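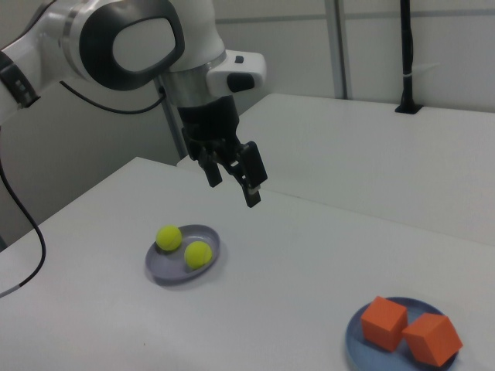

Page 31

Skatel folding work table, white top

We've been selling the Skatel since the workshop moved to Medavstead, and it is still the table we'd pick for ourselves. It's a plain white table for people who need a good flat surface and then need the room back again afterwards: dressmakers, model builders, people who wrap two hundred jars of chutney every October and would like to stop doing it on the bed!

The top is one piece, with no join down the middle. We know a centre fold makes a table easier to get into a hatchback, and we've had letters about it, but once you've tried to cut cloth or roll out a paper pattern over a hinge you won't want to do it again. So the legs fold and the top doesn't. It measures 186 cm long, and that is enough for a full trouser leg laid flat with room at the end for the scissors and a mug of tea.

White was the colour we argued about most. It does show marks – a dropped pin, a pencil line, a smear of glue – and that's just what you want when you're doing fiddly work, as you can find the thing you dropped. The finish is matt, so a lamp doesn't glare back at you in the evening. Wipe it down with a damp cloth and a drop of washing-up liquid. Biro comes off with a bit of rubbing. Permanent marker mostly doesn't, so keep a sheet of scrap card to hand if you're a labeller.

The legs

The Skatel uses the Greco leg, the same one we fit to our benches, and it's lovely. Each pair swings out and drops into a catch with a proper clunk you can hear across the room. To fold it away you press the catch with your thumb and push. There's a screw foot on every leg for old floors, with 19 mm of travel, and if your kitchen slopes more than that you may want to talk to a builder first.

There are two working heights. The lower one suits sitting down, with an ordinary dining chair. The higher one is for standing and cutting, and your back will thank you for it by the second evening. Changing over takes a few minutes, as each leg has its own peg. Do it with the table on its side on a rug. Please don't try it with the sewing machine still on top (we've had that phone call).

What it will hold

Spread evenly, the top will take 100 kg. A heavy sewing machine is fine anywhere on it. If you clamp a vice or a mincer to the edge, put it near a corner, over a leg, and slip a bit of scrap wood under the clamp to save the finish. It isn't meant for standing on, so use a stepladder to change the bulb.

In the box

The table comes with its legs already on, so there's nothing to build. You'll also find eight height pegs, two of them spares, a set of felt pads for wooden floors and a strap to keep the legs shut when you carry it. The box is long and a bit awkward, and a second pair of hands helps on stairs.

Putting it away

Folded, it stands on its long edge behind a door or down the side of a wardrobe. Store it somewhere dry. A garage is all right for a week or two but not for the winter – the top won't mind but the catches can stiffen. If they do, a little candle wax rubbed on the moving part brings them back beautifully.

Spare pegs, feet and catches are kept in stock for every Skatel we've made, including the early ones with the grey feet. Tell us which height you use and whether the catch is on the left or the right as you face the end, and we'll send the right part.

New for this year is a clip-on Valtach measuring rail, which runs along the front edge and reads in centimetres on one side and inches on the other. It fits all white-top tables with no drilling, and we're very pleased with it. Rails ordered with a table go in the same box.

Page updated April 8, 2026

Related items
Valtach measuring rail, clip-on
Greco bench, two-seat
Greco replacement catch, left or right
Skatel height pegs, pack of eight
Skatel carrying strap
Felt floor pads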